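Ticket 447: Gripper comparison in simulation, spoon task, grasp misses the handle
Project: Khasawneh
Component: gripper model, wrist camera
Status: open, waiting for reply from Stindport

Hello,

we compare two gripper models on the same arm in the simulator, the old one (Trirkent) and the new one (Jerden). The task is to take the large spoon by its black handle. With the old model we have no problem. With the new model the grasp often fails, and I want to understand if the fault is in the model or in our settings.

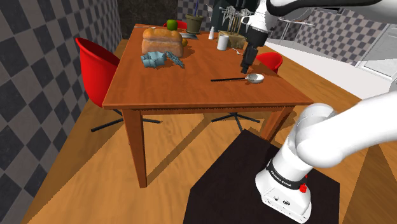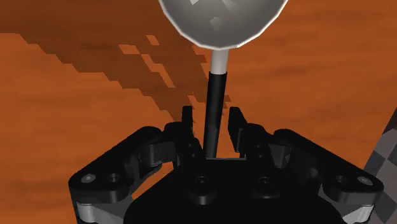 Attachments 1 and 2: side view with the fingers over the table, and view from the gripper with the handle between the open finger pads. Same setup for both.

Steps to reproduce:
1. Load the table layout with the bread and the cup.
2. Select the Jerden gripper, keep the default controller.
3. Start the spoon task and let it run 100 times.

Expected: the fingers close on the handle and the arm lifts the spoon.
Result: 33 failed runs. In most of them the fingers close, but the handle slips out when the arm goes up.

What I have tried until now:

- Higher friction on the pads. A little better, but then the spoon turns in the fingers.
- Smaller time step. No difference, only slower.
- Closing speed reduced to half. The failures became fewer, I did not count them properly yet.
- Wrist camera moved 4 mm back. No change in the grasp. I have put it back to the first position.

In attachment 2 the gap to the right of the handle is a bit wider near the bottom, and the handle leans slightly. I suspect that one pad touches first and pushes the handle before the other pad arrives. Please tell me if the two fingers in this model are coupled, or if each one has its own joint limit. In the documentation I could not find it.

Also a small question: the shadow on the table has a stepped border in the camera view. Is it a setting of the renderer? It is not urgent, but our detector is sensitive to such edges.

Update, Sunday: repeated with the older controller version. Same type of failure, so I think the controller is not guilty. The contact logs are now added to the ticket.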